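Section 4. Setting Up and Leveling the Folding Worktable

Read this whole section before you unfold the Parkum table for the first time. Set-up takes two people. One person can lift the table once it is folded, but the legs swing freely while the latches are open and can pinch.

4.1 Choose a spot

Put the table on a hard, flat floor. Short carpet is fine. Thick rugs let the feet sink in over time, and the top will need to be leveled again every few weeks. Leave enough room on the long side to pull a chair out fully.

Keep the table away from radiators and heating vents. Steady heat on one side can warp the top, and the warranty does not cover this.

4.2 Open the legs

1. Lay the table on its face on a blanket or the flattened shipping carton.
2. Release the transport strap. Keep it for storage.
3. Press both latch buttons on one leg frame and swing the frame up until it clicks.
4. Do the same with the second leg frame.
5. Pull gently on each frame. If it moves, the latch has not closed. Fold it back and try again.

CAUTION: Keep fingers out of the hinge area while a leg frame is moving.

4.3 Turn the table over

1. Stand at opposite short ends.
2. Hold the side rails. Do not lift by the legs or by the edge trim.
3. Turn the table onto its long side first, then lower it onto its feet.
4. Push down on each corner in turn and watch for rocking.

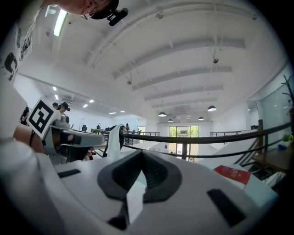 4.4 Level the top

Each foot has a threaded pad that can be raised or lowered by 19 mm. Use the flat wrench from the parts bag. If the wrench is missing, any adjustable wrench will do.

1. Screw all the pads fully in.
2. Place a spirit level across the middle of the top, parallel to the short side.
3. Unscrew the pads on the low side until the bubble is centered.
4. Turn the level so it runs lengthwise and repeat.
5. Check for rocking again. Adjust only the pad that is off the floor.
6. Tighten the lock nut on each foot.

NOTE: If a pad is fully out and the table still rocks, the floor is too uneven at that point. Move the table or order the Onsri long pads, part number 3000. Do not stack cardboard or coins under the foot.

4.5 First week of use

Wipe the top with a damp cloth before use to remove packing dust. Avoid polish, which makes the surface slippery. The hinges are greased at the factory and need nothing more until the yearly check in Section 7.

The lock nuts can settle under load. Check them again after the first week, and any time the table has been moved to another room.

4.6 Folding for storage

Clear the top and follow 4.3 and 4.2 in reverse order. Loosen the lock nuts and screw the pads in before you fold the legs, or they will scrape the underside. Store the folded table upright on its long edge with the strap fastened.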